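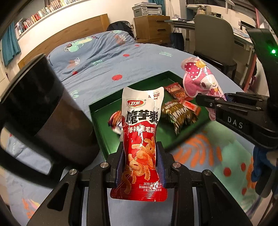
프럴튼, 침대 위 간식 정리용 트레이 ‘말틱스’ 출시
서랍도 찬장도 아닌 이불 위에서 간식을 먹는 사람들을 위한 물건

보도자료
배포일: 2025년 9월 5일
배포 즉시 보도 가능

생활용품 업체 프럴튼이 침대에서 쓰는 간식 정리 트레이 ‘말틱스(Maltix)’를 내놓는다. 옆면이 올라온 직사각형 트레이로, 색은 짙은 초록 한 가지다. 다른 색도 검토했으나 회의가 길어져 초록으로 정했다.

프럴튼은 제품을 준비하면서 자사 회원 425명에게 간식을 어디에 두는지 물었다. 가장 많은 답은 ‘주방 수납장’이었다. 이어서 지금 간식이 어디에 있는지를 물었더니 가장 많은 답은 ‘침대’였다. 두 질문 사이의 간격은 한 문항이었다. 회원 가운데 53명은 이불을 털다가 잊고 있던 간식을 찾은 적이 있다고 했고, 그중 17명은 그 일을 좋은 기억으로 꼽았다. 당사는 이 응답을 제품 기획서 첫 장에 실었다.

말틱스의 사용법은 짧다. 트레이를 침대에 놓고 간식을 담는다. 설명서도 이 두 문장이 전부였는데, 인쇄소에서 여백이 너무 많다는 연락이 와서 글자를 키웠다. 트레이를 꼭 반듯하게 놓을 필요는 없다. 이불 위에 비스듬히 놓아도 담기는 양은 같다.

제품 소개에 쓰인 간식은 평소 침대까지 올라오는 것들로 골랐다. 매콤한 쪽 대표는 웨이룽(卫龙)의 곤약 간식 ‘魔芋爽’이다. 빨간 봉지에 구불구불한 곤약 그림이 있어 어디에 두어도 눈에 띈다. 물방울무늬가 들어간 분홍색 캐릭터 봉지도 하나 넣었다. 이런 봉지는 먹고 나서도 버리기를 망설이게 되는데, 말틱스는 그 문제까지 해결해 주지는 않는다.

함께 공개하는 ‘드리스타드(Dristard) 분류법’은 담기 전에 하는 일이다. 가진 간식을 일단 이불 위에 모두 펼쳐 놓고 매운 것, 단 것, 건강을 생각해서 산 것으로 나눈다. 세 번째 무리가 가장 작더라도 당황할 것 없다. 대개 그렇다.

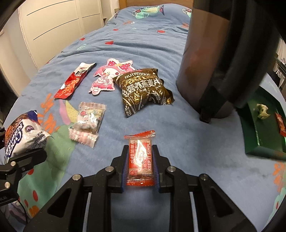
까다로운 것은 귀리다. 봉지에 ‘NUTRITIOUS’라고 적힌 오트밀(营养燕麦片)은 세 번째 무리에 넣는 것이 원칙이지만, 사탕 옆에 두면 사탕까지 건강해 보이는 효과가 있어 사내에서도 의견이 갈렸다. 낱개 포장 사탕은 투명 봉지째 담기를 권한다. 한 번 쏟은 사탕은 이불 주름을 따라 퍼지고, 무늬가 많은 이불에서는 찾는 데 시간이 더 걸린다.

분류가 끝나면 키가 큰 봉지부터 트레이 안쪽에 눕히고 작은 봉지를 앞에 놓는다. 이미 뜯은 봉지는 입구를 위로 향하게 둔다. 부스러기에 관해서는 당사도 뾰족한 수가 없다.

말틱스의 첫 생산분은 1,000개이며, 9월 중 프럴튼 온라인 매장에서 판매를 시작한다. 구매자에게는 드리스타드 분류법을 한 장으로 정리한 안내지를 함께 보낸다. 안내지는 트레이 바닥에 깔아 쓸 수 있는 크기다. 간식은 포함되지 않는다.

프럴튼 소개
프럴튼은 집 안의 작은 물건을 담는 물건을 만드는 회사다. 전작으로 리모컨 받침 ‘막(Mạc)’이 있으며, 리모컨이 그 위에 놓여 있는 모습을 보았다는 고객 제보를 지금도 받고 있다.

문의: 프럴튼 홍보 담당
제품 사진과 안내지 파일은 요청하면 보내 드린다.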